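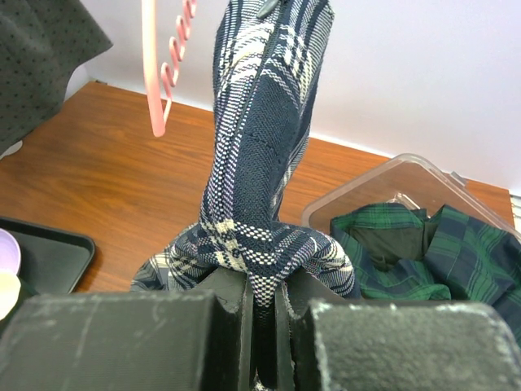

Paid testers wanted — Buddale garment handling kit, second round

Likudside is looking for people to put the Buddale kit through its paces before it goes on sale. Two fingers, wrist camera, controller, the software. It's meant for small shops that deal with clothes all day: resale, alterations, rental, uniform services. We need people who know clothes. Robot experience nice, not required.

What you'd be doing
Laying out garments, starting a run, watching, writing down what went wrong. Picking, lifting, hanging, putting into a bin. Shirts, skirts, kids stuff, anything with a zipper. Plaids and stripes especially, the first round was nearly all plain T-shirts and we got told off for it (fair).
You'll also drive the arm by hand for part of each session. Hand controller, takes an afternoon to get comfortable.
Short written report at the end of each day. Blunt is fine. If you think the kit isn't worth the money we want that in writing.

Who we want
— Anyone who has worked in a thrift store, laundry, tailor's, costume room, warehouse returns
— Patient. Same skirt forty times patient
— OK standing for most of a four hour session
— Can type up notes other people can read
— 18 or over, allowed to work in the US

Not a fit if you work for a company that makes grippers or sells them. Sorry. Starkirer staff and contractors also can't apply, they make our finger pads.

Hours and pay
Two sessions a week, four hours each, mornings or evenings. $52 an hour incl. the training afternoon. Paid every other Friday. Parking is free, the bus stops outside. All sessions are on site at the Aguirre building, second floor, there is an elevator. No remote spots this time, please dont ask.

Shops
Separate from the above. We want a few small businesses to take a kit home and run it on there own stock. Loan is free, we do the setup and collect it after. You need a sturdy table, a normal wall outlet and one person who'll stick with it. $900 credit toward a kit if you finish the trial and send the full report. Kit price is $3000 at launch, arm not included, so check with us first if you already own one — not every arm fits.

If you tested in April you can apply again. The fingers are the same shape, the software is not. Old notes won't help you much.

To apply
Email Ezequiel Varela at Likudside, subject line BUDDALE TESTER or BUDDALE SHOP. Tell us what you've done with clothes for a living, which sessions you can make, and anything we should know about access or allergies (detergents, wool, latex). No resume needed. A few lines is plenty.

Closes 21 June 2024, end of day. We answer everyone, might take a week.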